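**Thread: Bed-making robot quotes – is anyone really spending money on this?**

**skirncombe_ops** wrote:

I do the equipment budget for a small guesthouse group, 14 rooms at the Skirncombe site and a few more up the road. The owner came back from a trade show in May convinced we should put money aside for a mobile robot that straightens beds. The vendor is Nitov. Their pitch is a simulation package first (you lay out your rooms, they train on them), then the hardware on a lease.

Quote is 2846 a month for one unit, 3 year term, sim license included. Service is separate and I still don't have a number for it.

My gut says no. Before I write the memo I'd like to hear from people who have bought anything in this line, or looked hard at it and walked away.

---

**L_Edwards** wrote:

I looked at it for a care home and walked away. Ask them what "straightens beds" means in the contract. In ours it meant the top blanket only. No fitted sheets, no pillowcases, no stripping. Your staff still do the part that takes the time and hurts their backs.

Llinos Edwards

---

**palletjack** wrote:

2846 a month for pulling a blanket straight. I'm in the wrong business.

---

**dijkstra_fan** wrote:

I'll take the other side a little. I work with simulated household tasks (no connection to Nitov), and the sim part of that quote is worth more than you're giving it credit for. Cloth is hard. A rigid box either got picked up or it didn't. With a blanket you need thousands of tries at every kind of mess, and you can't pay a person to mess up a bed that many times.

The starting states matter a lot. If every training episode begins with the blanket nearly square to the mattress, the policy looks great in the demo and then gives up in a real room. You want the ugly ones, where it's lying diagonal and one corner is on the floor.

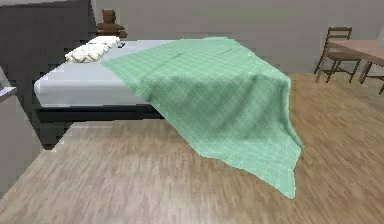
You also want things left on the bed, because guests leave things on beds. Anything small and dark near the pillows should count as a fail if it gets dragged or buried. Ask how many of their episodes include that, and ask to see the failures next to the successes. If they only have a highlight reel, you have your answer.

---

**palletjack** wrote:

So he's paying a monthly fee to look at a cartoon bedroom?

---

**dijkstra_fan** wrote:

He's paying for the thing that decides whether the hardware works. You can call it a cartoon if you like.

---

**skirncombe_ops** wrote:

This is useful, but it's where I get stuck. Their sim rooms have a low double bed with plenty of bare wood floor next to it. Half of mine have the bed pushed against a wall and carpet that's older than the front desk staff. What does a good score in their room tell me about mine?

---

**dijkstra_fan** wrote:

On its own, not much. They should model at least two of your rooms before you sign. If they want extra for that, it goes in the budget as a line of its own.

---

**jcuypers** wrote:

Jolien Cuypers, I do purchasing for a hotel supplier. We had a similar offer from Oltus last year. Things I'd put in the memo:

- Service contract, in writing, with a response time. A robot parked in the hall with a fault light is a trip hazard.
- Who pays when it pulls a guest's phone or laptop onto the floor.
- Minutes per bed, measured in a real room by your own people. Oltus gave us 13 minutes when we pushed. Housekeeping laughed.
- Break clause at one year. They said no the first two times and yes the third.

We didn't sign. I don't agree with Llinos that blanket-only is useless, though. For evening turndown it could make sense if the price came down by a lot.

---

**L_Edwards** wrote:

I said you'd still be doing the hard part. If turndown is a big share of your labor then fine, run the numbers. It wasn't for us, and I doubt it is for 14 rooms.

---

**skirncombe_ops** wrote:

We don't do turndown. We barely do chocolates.

I'm going to recommend no lease this year. I've asked Nitov for the service price, the failure clips and a fee for modeling rooms 3 and 14, which are my best and worst. If they send all of it I'll post what I'm allowed to. The owner still wants something in the plan, so I'll probably put in a line for new mattress lifters, which housekeeping has been asking for anyway.

---

**palletjack** wrote:

Which lifters? We need some too.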